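Holloway Handling Code

The Holloway Handling Code, usually just called "the Code" by the people who work with it, is a set of good-practice rules for robot arms that pick up, turn and put down everyday objects. It covers cups, bowls, bottles, boxes and other light household things handled on a table or bench. It began as a house rulebook at the Holloway workshop and is now used by a number of small laboratories, training rooms and makers of grippers, among them Arach and Fikeck.

The Code is remarkable for its plainness. Most of its rules fit on a single line, and a newcomer can read the whole thing over a pot of tea! It is a voluntary document and carries no legal force. Users are expected to meet the safety law of their own country first and to treat the Code as a layer on top of it.

Contents
1 Origins
2 Scope
3 Structure
4 Main rules
4.1 The table
4.2 The grip
4.3 Turning and carrying
4.4 Letting go
5 Records
6 Reception
7 See also

Origins

The first draft was written by Sunita Villanueva, then in charge of bench work at Holloway, after a long spring in which the same tasks were being carried out differently by every shift. One operator would grip a mug by the rim, another by the middle, a third by the handle, and the results could not be compared. Her draft ran to 9 rules, handwritten and pinned beside the main switch.

Hiếu Diệp joined the work that September and added the part on turning objects, which many readers consider the most original section of the Code. He had come from pottery, and it shows: the text talks about walls, feet and lips where an engineer might have written "lateral surface" and "boundary edge". Villanueva kept his wording, and later editors have left it well alone.

The Astano edition, named after the building where the editors met, is the one in general use. It keeps all the early rules, though the order has changed and two of them have been joined together.

Scope

The Code applies to a single arm with a gripper of two or more fingers, working on objects that one person could comfortably lift with one hand. It does not cover suction cups, heavy lifting, food handling or arms mounted on moving bases. Knives and other sharp tools were left out on purpose, and a separate sheet on them has been promised for years.

Structure

The text is in 6 parts: the table, the grip, turning and carrying, letting go, records, and stopping. Each part opens with a short statement of what good work looks like, followed by the rules themselves. The word "must" is used for anything to do with people's safety and "should" for everything else, a distinction the editors guard fiercely.

The part on stopping is the shortest. An operator must be able to reach the stop button without leaning over the table, must test it before the first run of the day, and must never restart an arm that someone else has stopped without speaking to that person.

Main rules

The table

The surface should be flat, matte and of one colour, so that the edges of an object stand out well. Joins between panels are allowed, provided they are level and a cup can be slid across them without catching. Crumbs, tape ends and stray screws should be cleared before work begins. Tools and cables that are not part of the task belong beyond the table edge, outside the reach of the arm.

The grip

Fingers should close on opposite sides of an object, with the contact faces meeting it squarely. The closing force should be the least that holds the object steady. For thin-walled items the Code gives a starting point of 75 per cent of the force used for a solid block of the same width, to be lowered from there by trial.

The handbook's advice on cups is much quoted. A cup may be held near its open end or near its base, but the choice must be written down and kept for the whole set of runs. Holding near the open end leaves the closed end free, a great help when the cup is to be stood on its base afterwards. The fingers must not squeeze the lip out of round.

Turning and carrying

Diệp's section deals with objects held at an angle other than the one they stand at. A cup on its side is the standard case, and it makes a lovely little test, simple to set up and surprisingly rich in what it teaches. The cup must be empty. The arm should pause once the turn is complete, long enough for any slip to show, before it travels on. The wrist should be kept clear of the table all the way through, and the path should be planned for the full length of the object as held, closed end included.
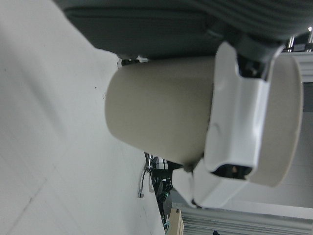 Letting go

An object should be lowered until it is fully supported before the fingers open. Dropping from even a small height counts as a failed run. Both fingers should open at the same rate, and the arm should draw straight back along the line of the grip before it moves sideways. Cups and bowls are to be released standing on their base unless the task calls for something else.

Records

Every run is logged, including the poor ones. The log should give the object, the place it was gripped, the way it was turned and whether it was released cleanly. Villanueva has long argued that failed runs are the real treasure of any collection, and the Code forbids deleting them. The open log kept at Holloway held 1276 runs when the Astano edition was issued, and it is still the usual place to look for worked cases.

Names of operators are left out of shared logs. A run is tied to a shift code, and the list of codes stays with the workshop.

Reception

The Code has been warmly received by teachers, who like being able to hand it to students on their first morning. Fikeck prints the grip section inside the lid of its gripper cases, and Arach uses the table rules in its own training course.

Criticism has mostly centred on the narrow range of objects. Soft things such as cloth and sponges get a single paragraph, and handles are barely mentioned. Some users have also found the ban on changing grip position too strict for early trials, when half the pleasure lies in trying things out. The editors have answered that free trials are welcome so long as they are logged as such.

See also

Gripper
Pick and place
Robot safety
Emergency stop
Bench testing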